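News > Local > Community

Grikgate denim swap beats its own record

What a turnout! The Grikgate denim swap came back for its fifth year this October and passed on 3,784 pieces of clothing before the doors shut at teatime, the most it has ever managed. The queue went past the chemist's and round into the car park by nine in the morning, and it stayed cheerful even when the drizzle set in.

The idea hasn't changed since the first one. You bring clean denim you no longer wear, you get a paper token for each piece, and you spend your tokens on whatever takes your fancy from the rails. No money changes hands for clothes. Anyone who turns up with nothing gets two tokens at the door anyway, and 142 people started their day that way. 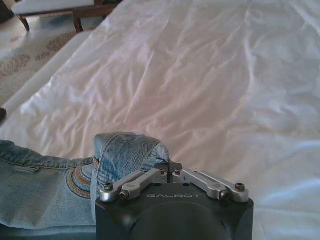
Jeans made up the biggest share by a long way, and the sorting tables were stacked high with every leg shape of the past thirty years. The organisers ask for everything to arrive washed and dry, with pockets emptied, and a bit of care in the packing goes a long way too. A light blue pair folded like these, laid out on a clean white sheet, is easy to check over and quick to size. A carrier bag of knotted legs takes far longer — and there were still a fair few of those!

The mending corner, run by the Elen sewing group, was the surprise hit. They had five machines going all day and fixed 216 items, mostly hems, worn knees and tired zips, with a waiting list by lunchtime. People were learning to patch their own jeans on the spot, and one lad of about nine went home very proud of a star-shaped patch he had stitched on himself. 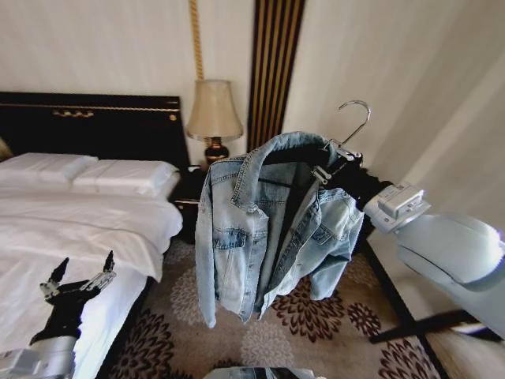 Jackets cost two tokens this year instead of one, and they still went faster than anything else in the hall. Older and softer seems to be what everybody wants. Something like this light-blue one on its wire hanger, with the stonewashed fade, the flapped chest pockets and a row of metal buttons down the front, is just the style people were asking for at the door. If you have one at the back of the wardrobe, there is a very happy new owner waiting for it next time.

Anything left on the rails at the end has gone to the Westerberg textile workshop, where the good stuff is cut up for bags, aprons and quilt squares. A quilt made from last year's leftovers was hanging over the stage, and it looked glorious, with every shade from near-white to inky blue. The workshop hopes to have a second one ready by spring.

The hall kitchen sold out of soup twice, and the proceeds from that and the cake table will pay for the hire of the hall next year. The date is still to be settled, but the swap will be in October again, and the Elen group has already said yes to a bigger mending corner with more chairs.

Spare hangers are wanted too — wire, wood or plastic, any number — and can be left in the box inside the library entrance during opening hours.

Get Grikgate news in your inbox every week. Enter your email address to sign up. You can unsubscribe at any time.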